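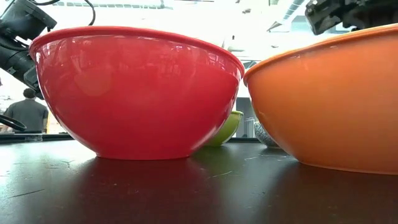

codowkid wrote:
Sorry, but no. You do not salt cucumbers for two hours. Twenty minutes, tops, and then you squeeze them in a towel like they owe you money. Two hours and you've got green shoelaces.

marshgranny wrote:
Depends on the cucumber, codowkid. The big seedy ones from the farm stand will take two hours and ask for more. The skinny ones in the plastic sleeve, fine, twenty minutes.

Petalbucket (original poster) wrote:
I knew I'd regret putting a number in the subject line. To repeat the question for people who skipped straight to the shouting: I'm bringing the cucumber salad to the Listasthorpe potluck in August. It sits out on a trestle table from noon until whenever the speeches stop. Last year mine was soup by one o'clock. People were polite about it and used the ladle. I want it to still be a salad at three.

The recipe is my aunt's: cucumbers, sour cream, dill, white vinegar, a little sugar. The card says "let stand." It doesn't say how long, or where, or why she hated me.

tin_whistle wrote:
Sour cream on a trestle table in August until three. I have read this several times and I'm going to sit out the potluck this year.

Petalbucket wrote:
It's in the shade.

tin_whistle wrote:
So is the cemetery.

marshgranny wrote:
He's rude, but he's right. Two hours out of the fridge is the limit for dairy, and one if it's over 90 outside. Nest the serving bowl in a bigger one full of ice and drain the melt when it starts floating. Or make half, put it out, and keep the other half in a cooler until the first is gone. I've done it that way for years. Don't top up the old one, swap it.

hobbsend76 wrote:
Skip the dairy. Vinegar, sugar, onion, dill, done. It's supposed to be wet, so when it goes wet you look like you planned it.

codowkid wrote:
That's pickles.

hobbsend76 wrote:
It's a salad if you eat it with a fork.

codowkid wrote:
I eat pickles with a fork.

hobbsend76 wrote:
I can't help you with that.

Petalbucket wrote:
My aunt's side of the family will be there and they will notice missing sour cream the way other families notice a missing child. It has to be creamy. I could do the two-batch thing though. Does the dressing go on at home or there?

marshgranny wrote:
There. Carry the squeezed cucumbers in one tub and the dressing in a jar, both cold, and mix when they start unfolding the chairs. That will help you more than any amount of arguing over salting time.

drybrook wrote:
How many are you feeding? If it's the whole Listasthorpe thing, that's 200 people and there are always four potato salads and one of everything else. I'd plan on most of them taking a spoonful to be nice. Also please nobody bring the gelatin with the carrots again. I know it has a fan base. I have met the fan.

tin_whistle wrote:
The gelatin with the carrots is the only thing on that table with any structural integrity.

Petalbucket wrote:
200 on the sign-up sheet, but half of them eat hot dogs and leave. I was going to do eight pounds of cucumbers.

codowkid wrote:
Eight is fine. Peel them in stripes, scoop the seeds with a spoon, slice thicker than you think. Thin slices look fancy and die first. And TWENTY MINUTES.

lowtidelou wrote:
Just want to say the old Fletosside church cookbook has this salad and claims it goes back to 1797. I don't believe a word of it. The same page calls for a packet of dressing mix. But it does say to salt the cucumbers "through the sermon," and my grandmother's minister could run well past an hour, so there's one for the two-hour crowd.

marshgranny wrote:
Thank you, lou.

codowkid wrote:
A source with dressing mix in 1797. Great. I withdraw everything.

drybrook wrote:
Does anyone have the page for the mustard slaw from that book? Mine is stuck to the page behind it, with what I assume is mustard slaw.

lowtidelou wrote:
I'll type it up tonight and put it in the slaw thread.

Petalbucket wrote:
Update for those still speaking to each other. I did two test batches at home, same cucumbers, farm stand kind. One salted twenty minutes, one salted two hours, both squeezed, same dressing, both in the fridge until supper. The two-hour one held up better. It was also so salty my husband drank a quart of water and went to lie down.

marshgranny wrote:
You rinse it, dear.

Petalbucket wrote:
You what

marshgranny wrote:
Rinse. Before you squeeze. I thought everybody did.

codowkid wrote:
I'd like it noted that mine doesn't need rinsing.

tin_whistle wrote:
Noted – still bringing my own sandwich.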